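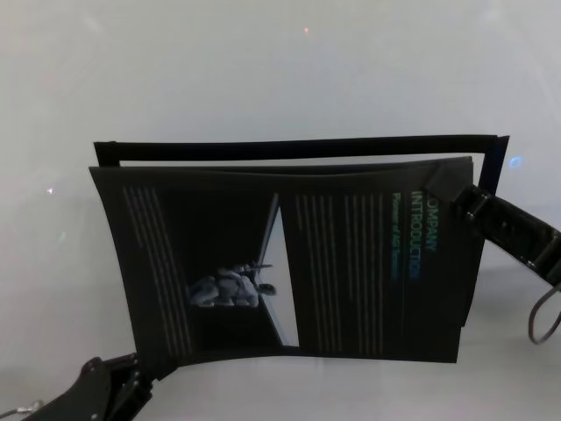
Dark brochures, folder type: keep or ditch?
Posted in Print & Paper, April
by craddock_print

We're reordering our company folder and I'm stuck on the cover color. The last run was white and it looked dirty after one trade show. My boss wants nearly black, inside and out, with the heading in teal going to blue and thin gray lines on the front panel. Quote from Tristevden is 445 for the short run. Anybody here done a dark one?

mokex_fan
We did. Looks great on the first day. Then every fingerprint shows, and the fold goes white where the ink cracks. If you go dark, get it scored before folding and pay for the matte film.

paperweight60
Disagree on the film. I had matte film on a black folder and it scuffed worse than plain stock. Ask for the scratch-resistant kind or skip it.

mokex_fan
Depends who did it. Ours came from Firnen and it held up for two shows.

lowtide
Color question aside, watch the gray. Thin gray lines on black can fill in and disappear. The one in the picture is fine, you can still make them out, but that's on a muted gray. Go any darker and you lose them. The bright heading does most of the work on a cover like that.

craddock_print
Good point. The designer has them at 60 percent gray right now. I'll ask for 70 if that's the lighter one. I never remember which way it goes.

lowtide
Percent of black ink, so 70 is darker. Go down.

craddock_print
Thanks, that would have been an expensive mistake.

stapler_hands
I don't like text running sideways on a panel. If "COMPANY INTRODUCTION" is the first thing you want read, it should be upright when a person picks the folder up. People at a booth give it two seconds.

paperweight60
It's sideways because of how it's being held. Turn it and it reads normally. Landscape folders are like that.

stapler_hands
Right, and people pick them out of a rack in portrait. Same problem.

paperweight60
Then use a flat tray. We stack ours 20 high and they all face the right way.

mokex_fan
The other thing is how much the front panel bows. If it's thin stock it will curve away from the back cover as soon as you open it. Go heavier if the quote allows.

craddock_print
Quote is for the light stock. I'll ask what the next weight up costs and get a proof of both. Staying with dark for now, with the lighter gray. Still undecided on the film.

stapler_hands
Get the proof folded. A flat one won't show you the cracking.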